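Mudport Neighbors Forum > House and Yard > Rent or buy a carpet cleaner?

gritty_hoani
Posted May 2025
We have one carpet. It is beige, it came with the house, and it has absorbed two kids, a beagle and a pot of lentil soup. The grocery store rents a machine by the day. My brother-in-law says only a fool rents and that I should buy a Prellik like his, which I have seen him use exactly never. Opinions?

stairs_and_all
Rent. You will clean that carpet once, feel terrific, and not think about it again until you move out.

PorchLightPat
Buy. I rented three times before I did the math. You also don't know what the last guy had on his floor. I opened a rental tank once and there was a smell in there with a personality.

stairs_and_all
Pat, you rinse it first. It takes two minutes in the driveway.

PorchLightPat
I rinsed it. The personality stayed.

mudport_mel
Third option, pull the carpet up. We did ours in the hall and found perfectly good oak. Also a layer of green linoleum, a layer of tar paper and 1470 staples. I know because my husband counted them and has brought it up at every dinner since.

gritty_hoani
Mel, I looked under a corner in the closet. It's particle board. It has always been particle board.

mudport_mel
Then I withdraw the suggestion and offer my sympathy.

Cameron Tipoki
I cleaned carpets for a living for 9 years, so take this as you like. Both sides are arguing about the wrong thing. The machine matters less than how much soap you put in it, and everybody puts in too much. Soap that stays in the pile grabs dirt, and in a month you're back here asking why the carpet looks worse. Use half of what the bottle says, then go over the whole room again with plain water. Slow passes on the pull stroke. Open the windows and keep the beagle out until the next day.

PorchLightPat
Half? The bottle says a full cap per tank.

Cameron Tipoki
The people who wrote the bottle sell bottles.

nineironnan
I disagree with Cameron on the half. For pet stains I use the full amount of the Femeo stuff and let it sit, and my stairs look fine. My knees do not, but that's a separate thread.

Cameron Tipoki
For a spot, sure. I meant the whole room.

stairs_and_all
What does a decent one cost now, anyway? If it's under 200 I might switch sides and deny this conversation happened.

PorchLightPat
Mine was 17 dollars over that, on sale. It lives in the basement next to the bread maker. I lend it out, so in a way I have become the rental counter.
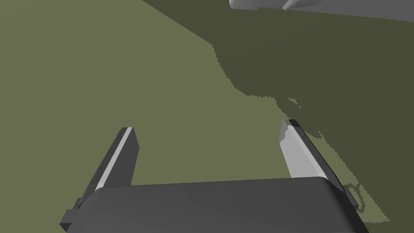
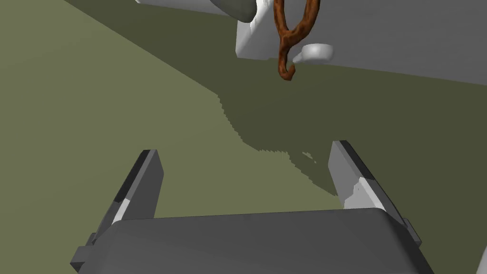

gritty_hoani
Pat, are you offering? I'm two streets over, and I return things, which my brother-in-law will tell you is a lie.

PorchLightPat
Come by after supper. Bring your own soap. Rinse the tank before it comes home, please, I have standards now.

nineironnan
Full cap, Hoani. Don't listen to them.

Cameron Tipoki
Half a cap.

gritty_hoani
I'm going with three quarters so that everyone can be annoyed. Will report back in June, if the lentils let go.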